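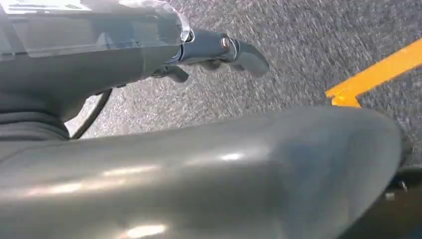 Anayeli Ibarra
Learning Officer, Willon House Museum

What is a floor for?

Every room has a floor, and most of us walk across it without giving it a thought. A floor holds up the furniture and the people in a room. It also keeps out the cold and damp of the ground underneath.

Long ago, many homes had floors of bare earth. The soil was beaten flat until it was hard enough to walk on. Families who could afford it used stone slabs or wooden boards. At Willon House, the oldest boards were laid 196 years ago, and visitors still walk on them.

How is a floor kept clean?

Dust is made of very small pieces of soil, cloth, hair and skin. It drifts through the air and settles slowly. Sweeping should begin at the side of the room furthest from the door, so that the dust is moved towards the way out. The floor may then be mopped. A mop should be squeezed well before it is used on wood, as too much water can make boards swell.
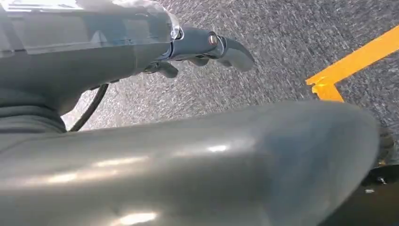 Keeping a floor clear matters as much as keeping it clean. When something is left lying where people walk, a foot may catch on it and a person may fall. Colour makes a difference to how soon we notice things. A thin black cable is easy to pick out with a lighter floor behind it, as the one in the picture shows, but the same cable would be much harder to see against a dark carpet. Toys, shoes and bags should be put away before the lights are turned down.

What can you do at home?

Choose one room and look at its floor with a grown-up. Find out what it is made of. Is it hard or soft? Does it feel warm or cold to your hand? Look for the places where it is most worn. These are often near the door.

Draw a plan of the room from above and mark the path that people use most. Pupils may bring their plans to the museum's November display, which has space for 100 drawings. Please write your first name and your age on the back.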